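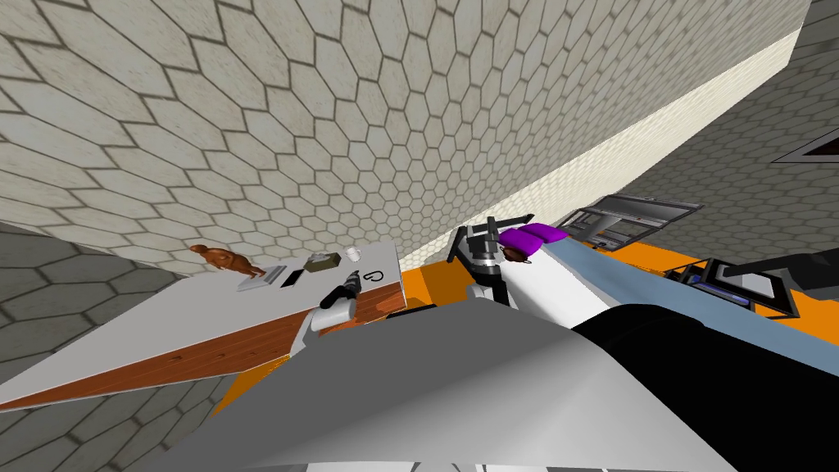
Mix notes from the Clurkisley set at Salazar Hall, 28th January. A few people asked how we handled the bass and the vocal percussion, so this will be a thread. Seven singers, handheld mics, no backing track.

---

Room first. Salazar seats 595, with a flat back wall and hard side walls. The low end builds up under the balcony and stays there. At soundcheck the bass part was clear on stage and a blur in the last rows.

---

Default move with an a cappella bass is to boost the lows until it feels like a bass guitar. In that room it makes things worse. The singer's lowest note in the set is a D2, so the fundamental is well under 100 Hz. What you hear as pitch is mostly the overtones.

---

So: gentle low shelf cut on the bass channel, then a wide boost higher up where the consonants and overtones sit. Solo'd, it sounded thin. In the full mix you could follow the line from the back row.

---

We did run an octave-down effect, but only on two songs, and only on held notes. Xóchitl Alvarado was at the desk and rode it by hand. Octave effects track badly on fast syllables. You get a warble at the front of each note.

---

Vocal percussion: split into two channels from one mic. Channel A is low-passed and compressed hard for the kick. Channel B is high-passed for snare and hats, with very light compression. One fader each.

---

The split is worth the extra channel. With one channel, every kick triggers the compressor and pulls the hi-hat down with it. The groove then seems to limp, and singers will tell you the tempo is dragging when it isn't.

---

Gate on channel A only. We used Gorkgate with a 10 dB range instead of full mute. A full gate on a human mouth sounds like a fault in the cable. With a partial one you hear less breath and the rest stays put.

---

Upper parts. Five singers, all with some buildup near 2,000 Hz when they belt together. One singer alone is fine there. Stack them and it gets harsh fast. I put a dynamic EQ on the group bus and left the individual channels alone.

---

It only pulled down in the last choruses. If I had cut the same band on every channel, the verses would have gone dull and the words would have suffered.

---

Arrangement matters here more than the desk does. Evelien Segers rewrote the bridge of "Storkano" in September after we heard the rehearsal tapes. The old version had three inner voices inside a major third, all on "ooh". No EQ fixes that.

---

The new version drops the second alto to the fifth below and changes her vowel to "ah" for four bars. Same chord. The lead now has space around it and I could bring her fader down, not up.

---

Vowels are a mix tool. "Ooh" has little energy up top and sits behind a lead easily. "Ah" comes forward. "Ee" cuts through everything and will mask lyrics. If a backing part is too loud, check the syllable in the score before touching gain.

---

Mic handling. Everyone keeps the same distance from the grille, except the soloist, who can pull back on big notes. Backing singers should not work the mic on their own. They each back off at a different moment and the chord changes balance mid-phrase.

---

Cupping the grille: please don't, unless you are the percussionist. It turns a cardioid mic into something closer to an omni, boosts the mids, and feeds back. The percussionist gets to cup it because the proximity and the mid bump are part of the kick sound.

---

Monitors. Four on in-ears, three on wedges, which was a compromise forced by how many packs we had. The wedge singers drifted flat on the ballad by the end. I had their own voices too high in the wedge and the bass too low.

---

Fix for next time: bass and the tonic-heavy inner part loudest in every monitor, own voice just above audible, percussion moderate. Reverb stays out of the monitors. Singers ask for it, and then tune to the tail.

---

Reverb out front: one short plate, shared by everyone but the bass and percussion. The hall adds plenty. Lead got a bit of delay on "Storkano" and nothing else all night.

---

Someone asked about pitch correction. None live. I have nothing against it on record, but the latency bothers the in-ear singers -- they hear themselves twice, once through bone and once through the pack.

---

Multitracks are backed up and Xóchitl is doing the rough mix of the second half. Channel list and bus routing go up when I have typed them out. My handwriting on the stage plot is not fit to share.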